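How to Put Together Your Vaccination Record

Most adults have had their shots in several places — a childhood doctor, a school clinic, a pharmacy, maybe an employer. The records rarely end up together. This page explains how to collect them into one list you can use for a new job, a college enrollment or a trip.

Set aside an hour for the first part. The rest is mostly waiting for replies.
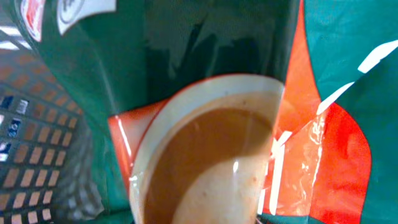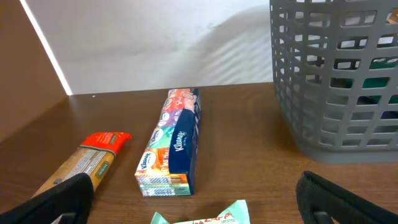

A cup with a milky brown drink in it, and a pack of Kleenex pocket tissues on the table.

What you need

Your full name as it appeared at the time of each shot, including any earlier last name
Your date of birth
A list of the towns you have lived in, with approximate years
A photo ID
A folder or large envelope

Step 1: Look at home

Check baby books, old school papers, passports and any envelope marked "medical." Childhood records are often a folded card with dates written by hand. Copy down each vaccine and date exactly as written, even if you don't recognize the abbreviation. Photograph both sides of the card.

Step 2: Ask the state registry

Most states keep an immunization registry. Search for the name of your state plus "immunization record request." Some let you download the record right away, and others want a signed form and a copy of your ID. If you have lived in more than one state, send a request to each. Registries may have little or nothing on adults who had their shots before the registry began.

Step 3: Contact doctors and pharmacies

Call the office and ask for the immunization record only. It is usually one page, while a full chart can run to 100 or more and may carry a copying fee. If a practice has closed, ask the county health department who holds its files. Pharmacies can generally print a list while you wait, and many show it in their app.

Step 4: Try schools and employers

High schools and colleges may hold a copy, though many discard it after some years. I asked in October for a record from my old school in Skorasthorpe and had it in six days. The clinic in Grastport took much longer — it had to get the file out of storage.

Step 5: Make one list

Use a sheet of paper or a spreadsheet with these columns: vaccine, date, dose number, where given, and proof. In the last column, write what document backs up the entry. Where two records disagree on a date, keep both and mark the line with a question mark.

Step 6: Go over the gaps

Take the list to your doctor or pharmacist. For some diseases, a blood test can check for immunity. For others, they may suggest repeating the dose. Don't guess at a missing date to fill in a form.

Keep the originals in the folder and a scanned copy somewhere else. Add a line each time you get a new shot.

Last updated 23rd December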